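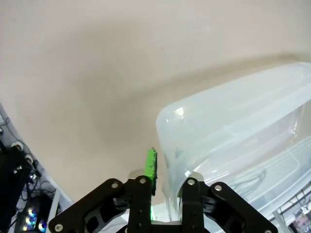

By the Ukar County Local History Desk
Posted 11 May 2021 in Guides

How to Find an Unmarked Grave in an Old Town Cemetery

Many people in our older cemeteries never had a headstone, or had a wooden marker that rotted away long ago. You can often still find the grave if the cemetery kept a plat map and a lot book. These steps are written for Cloltier Cemetery, but most town cemeteries in the state use a similar system.

Step 1. Start with the death

Get the date of death and the place of burial before you do anything else. A death certificate usually gives both. If the death came before the state kept certificates, try the church burial register or the newspaper. The Mondo Herald ran funeral notices on its back page, and the library has it on microfilm. Read the issues for two weeks after the death, as notices often ran late.

Write down every spelling of the name you come across. Clerks wrote what they heard.

Step 2. Look in the burial index

The city clerk's office in Cloltier has the burial index on cards, filed by last name. Each card should show a name, a date of burial, and a location. A typical location reads Block 7, Lot 89. Some cards carry only a permit number, such as 461. In that case ask for the permit ledger, which is in number order and gives the block and lot in the last column.

If there is no card, look under the name of the person who bought the lot. This may be a father-in-law, a married sister, or a lodge.

Step 3. Check the lot book

The lot book lists owners, with the spaces in each lot drawn as small boxes. Names were written in the boxes as people were buried. Note who is in the spaces on each side of your person and whether they have stones. You will need those stones as landmarks.

Be careful with the Urquijo Addition. Its blocks were renumbered when the city took it over, and the old numbers were left on the cards. The clerk has a conversion sheet – ask for it by name.

Step 4. Take the map to the cemetery

Bring a copy of the plat, a long tape measure, a notebook, and a few wire flags. Find the block corner first. Corners are marked with concrete posts set flush with the ground, and grass tends to grow over them. Feel for the edge with your foot or a trowel laid flat.

Measure from the corner post to the edge of the lot, using the distances on the plat. Then measure from the nearest dated stone and see if the two results agree. If they don't, trust the post. Stones get moved, and a few were set at the wrong end of the grave.

Step 5. Record what you found

Put a flag at the head of the space and photograph it with a known stone in view. Write down the block, lot, and space, plus your measurements and the source for each fact. Pull the flag before you leave.

Do not dig or push a rod into the ground. Probing needs written permission from the city.

Step 6. Report it

Send a copy of your notes to the clerk so the card can be corrected. The index is updated every September. If the family wants to place a marker, the clerk can tell you what sizes are allowed in that block and who has to sign for the lot.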